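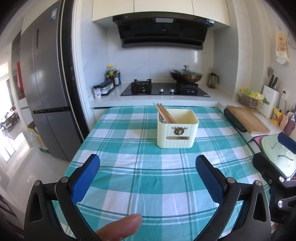 2023-12-20

So the spreadsheet has a name now. It's called "March, please," and it has eaten most of my evenings for two weeks.

Quick catch-up if you're new: I'm planning what we buy for the kitchen recordings next year, which means hand-held grippers, spare parts for the hand-held grippers, and (the part I always forget) all the boring stuff that holds everything together. I asked for a round number. I got 510 dollars per unit for the Zillerden kit and a very long email from Arnulfo Llanos about why that leaves out shipping. Fair enough, Arnulfo!

I went in thinking the hardware would be the big scary line. Then I started adding up the small things. Finger pads are the worst. They're cheap one at a time, and we go through them like kids go through socks, so I've put down 100 of them and I already suspect I'll be back asking for more. Pivot screws too. I dropped one behind a stove last spring and I'm still a little bitter about it.

The other quote is from Eberhard. Nicer linkage, smoother squeeze, and my thumb didn't ache after a long afternoon with the loaner. But the pads are glued on instead of screwed, so every worn pad means swapping the whole finger, and a finger is 156 dollars. I did that math twice and then went and made tea.

Storage was the fight I didn't expect. Datalthorpe wants us to pay up front for the year, and Rasia (the scheduling tool, which I love and will defend to anyone) bills by the month. I'd much rather pay monthly for both, even if it costs a bit more, just so I'm not explaining one enormous invoice in March.

Then there's the home budget. People are lending us their real kitchens, with their real chopsticks and soy sauce and woks, and I want a proper amount set aside for that – 500 dollars per household, plus a separate pot for breakages. Last year we paid for a teapot out of my own wallet. Never again.

Still undecided: one spare gripper or two. I'm leaning toward two, and Arnulfo is leaning toward me getting off the phone. If you've run either kit for a whole season, please tell me in the comments how long your springs lasted – I've got a blank cell waiting for it.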